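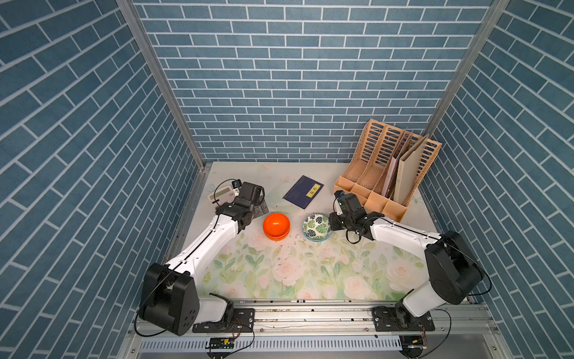 Two Arms, One Table: Gripper and Camera Trials at Lovotdale

Print this page
E-mail this page

The bench at the Lovotdale shop has a pair of arms bolted to a rail along the front edge. Over the spring we used it to compare two sets of gripper fingers, two places to mount the wrist camera, and two controllers. The objects were ordinary household and office things, such as bowls, folders and a notebook. Pramila Singhal ran most of the trials and Lawal Bako looked after the controllers. The notes are grouped by what was being handled.

Orange bowls, stacked

Bright orange bowls, nested, in the middle of the table with an arm on either side. The task was to lift the top bowl by the rim, leave the rest of the stack where it was, and set the bowl down on the open part of the table.

The stock fingers are flat and stiff. They closed on the rim well enough, but when they went in too deep they took hold of two rims together. Of 28 attempts with the stock fingers, 20 ended with one bowl lifted and the stack left standing. The Skorareo fingers have a thinner tip and a soft pad, and they managed 22 out of the same number. That is a small difference and we wouldn't buy fingers on the strength of it. What we did notice was that the Skorareo pads let the bowl swing a little after the lift, so the arm has to slow down before it places.

Glossy bowls are also hard on the cameras. An overhead lamp puts a bright patch on the inside surface, and the patch moves as the arm moves. We turned the exposure down and left it fixed for all the bowl work.

Leaf-print bowl

The small round bowl with the green monstera leaves is the one people ask about when they visit. It has a white interior and a blue-green rim, and it sits close to the right gripper at the start of each run.

The print helped. With a patterned interior the software had something to hold on to, and it found the center of this bowl more steadily than it found the center of the orange ones. Picking it up was another matter. The stock fingers need to be lined up squarely or the bowl turns between them. The soft pads forgave a poor angle.

Folders and board in the organizer

An orange-tan plastic organizer stands in the back-right corner, holding a pinkish folder and a tall beige board. The right arm can get in front of the left compartment without trouble. Pulling something straight up and out of a compartment is harder than it looks on a plan, as the gripper has to stay vertical near the limit of its reach and the right wall is close.

We tried it three ways:

- Right arm alone, from above. Fine for the board, which stands well clear of the rim. Poor for the folder, which bends before it comes free.
- Right arm pulls, left arm steadies the organizer. Best result. The left arm has to cross most of the table to get there, and the two wrists pass close to each other on the way.
- Right arm from the front, tilted. We stopped after a few tries. The wrist camera could see nothing but perforated plastic.

The slots in the back panel of the organizer caused more false detections than any other object we used. Nkechi Omoregie ended up masking that corner in the software for everything except the folder task.

Notebook, flat on the table

A dark navy notebook with a yellow label, lying at an angle behind the bowls. Flat objects are the standard complaint with two-finger grippers and we have no cure to offer. The stock fingers slid over the cover every time they came straight down.

The method that worked was to push the notebook with one arm until a corner met the fingers of the other, then pinch the corner. It is slow. The Skorareo tips got under the cover more often than the stock ones, but they sometimes took the cover only and opened the book. For the camera, the yellow label was much easier to find than the edge of the notebook itself, and after the first afternoon we used it as the reference for position.

The floral tabletop

The table is a cream board with pink roses and green leaves and stems on it, thickest toward the front. Anything that works out shapes by color has to cope with that. The older detection settings marked a rose as an object now and then, mostly in the front half. The newer ones did so less, but they lost the beige board when it was laid on the table.

We kept the same surface for the whole comparison so that results from March could be set beside the later ones. Changing it halfway would have meant running the bowl trials again.

Wrist cameras

Each arm carries a small camera on top of the gripper. From there it looks along the fingers and sees the object until the last moment before contact. We compared this with a side mount made by Ania, which holds the camera farther out and turns it inward.

The top mount gives a cleaner view of the rim of a bowl. The Ania mount shows both fingertips at once, which Pramila liked for the notebook, but it sticks out and touched the organizer twice. It also has to be recalibrated whenever it gets bumped. We went back to the top mount on both arms and have kept it there.

Cable routing took longer to settle than the mount. The cable needs enough slack for the wrist to turn all the way over, and a loop that is generous in one pose hangs low in another. Marjorie Cheetham's advice was to drive the wrist to both ends of its travel before fastening anything, and to check again after an hour of running. We now do that each time a cable is changed.

Controllers

The arms were run first on the controller they came with and then on an Akande unit. Lawal's notes on the two, shortened:

Stock controller: easy to set up, starts the same way every time. Both arms can be moved together but the timing between them wanders. You see it when the left arm pushes and the right arm is meant to pinch.

Akande: took most of a day to set up, and the manual leaves out the step for swapping left and right. Timing between the arms is tight. It stops both arms if either one meets more force than expected. That is the right behavior, though it made for a lot of restarts during the folder work until we raised the limit.

For single-arm jobs there is little to choose between them. For anything where the arms share an object we would use the Akande.

Wear on the fingers

After the comparison we left one set of each kind opening and closing on a block, some 2,000 cycles apiece, with no arm movement. The stock fingers looked the same at the end as at the start. The Skorareo pads had a shiny band across them and one had begun to lift at the corner. It was glued back and has held so far. Ibrahim Jibrin has asked the maker whether the pads can be bought on their own.

Setting up each run

The same routine was used throughout, and anyone repeating the work should keep to it.

- Home both arms, left first.
- Put the bowls on their start marks by hand. The orange ones go to the left of the leaf-print bowl.
- Check that the notebook label can be read by the program.
- Stand the board in front of the folder in the organizer.
- Start the recording, then start the arms.
- Write down the result before moving anything - lifted, dropped, took two, or missed.

We counted "took two" as a failure even when both bowls were set down neatly. Nkechi would have counted it as half.

Still to try

A finger with a hooked tip for the notebook. Lower lamps for the orange bowls. Running the folder task with the organizer turned to face the left arm, which may save the long reach across the table. Pramila also wants to repeat the bowl trials with the Skorareo fingers and the Akande controller together, as those were only ever tested separately.

Questions about the fingers or the camera mounts can go to Pramila, and questions about the controllers to Lawal, both at the Lovotdale shop.

Print this page
E-mail this page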